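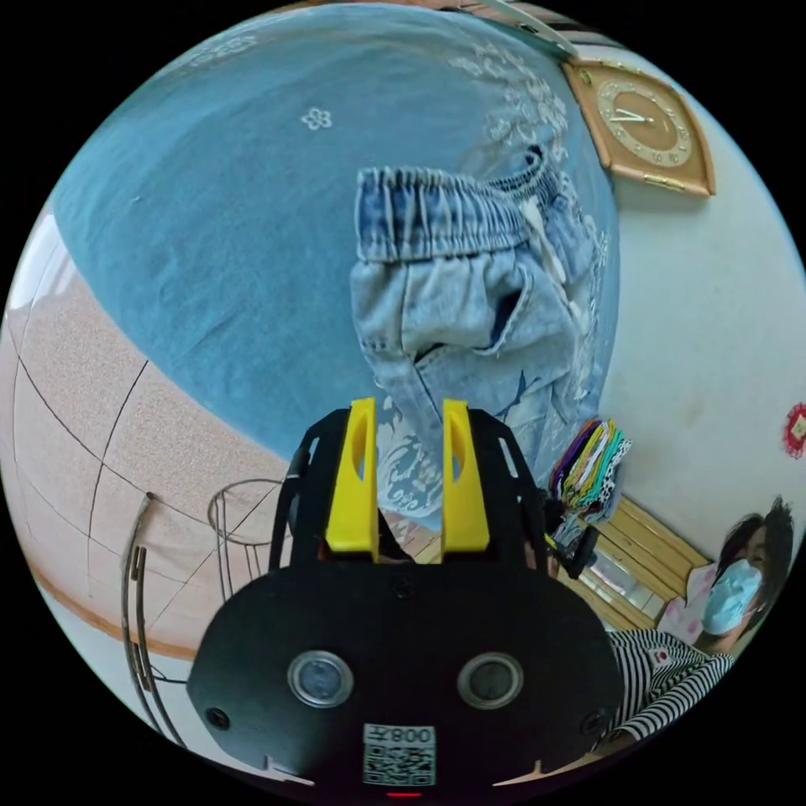 Calças de ganga claras junto a uma pinça manual de dois dedos.

Dobragem robótica de roupa

A dobragem robótica de roupa é o conjunto de técnicas com que se tenta entregar a uma máquina a tarefa de apanhar, esticar, dobrar e empilhar peças de vestuário. Apesar de anúncios frequentes, não existe aparelho doméstico que a cumpra sem ajuda numa casa comum.

Dificuldades

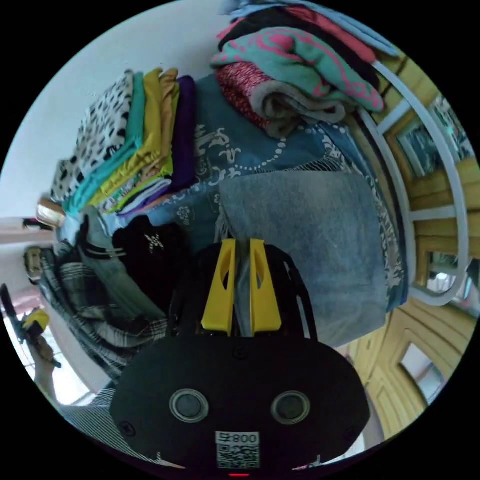
O tecido não tem forma fixa, e um programa que reconhece uma camisola estendida pode falhar quando a mesma camisola está amarrotada. As demonstrações públicas costumam evitar o problema, com uma peça de cada vez sobre fundo liso. Numa cama real, uma toalha cinzenta já dobrada fica ao lado de roupa aos quadrados amontoada e de pilhas de panos de várias cores, tudo sobre uma colcha também estampada. Separar o que está por dobrar do que já está pronto é, por si só, uma questão em aberto.

Recolha de dados

Uma das vias seguidas é a pinça manual: uma pessoa executa a tarefa com ela e os movimentos gravados servem para treinar um modelo.
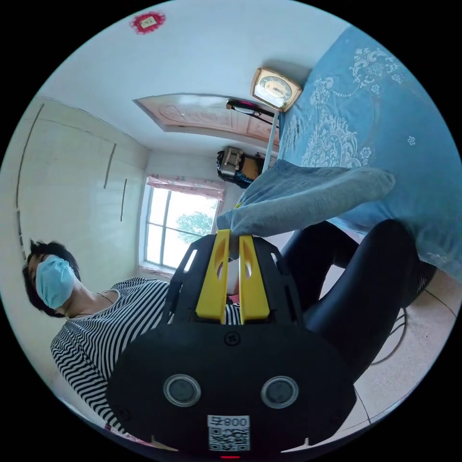 Pano azul-acinzentado preso entre os dedos da pinça, à beira da cama.

O método tem um ponto fraco evidente. Quem decide onde pegar e quando largar é a pessoa, e o bom resultado da gravação nada prova sobre o robô.

Ensaios

A Druken anunciou em março uma taxa de êxito elevada, obtida com toalhas do mesmo tamanho. Anoma Wanigasekara, do laboratório Cassim, repetiu o ensaio com 384 peças variadas; 162 ficaram dobradas de forma aceitável, a uma média de 6 minutos cada. As calças tiveram o pior resultado. A Druken contestou o critério, mas não publicou os seus dados.

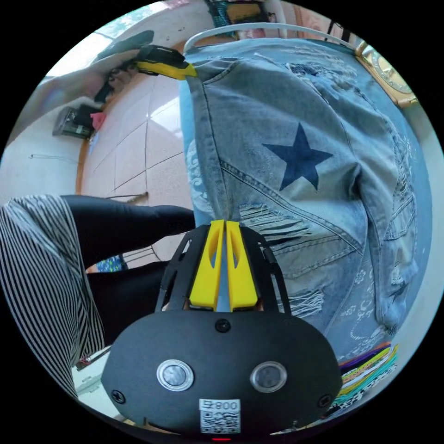

Ver também

Manipulação de objetos deformáveis
Pinça robótica
Ensaio de Jelthorpe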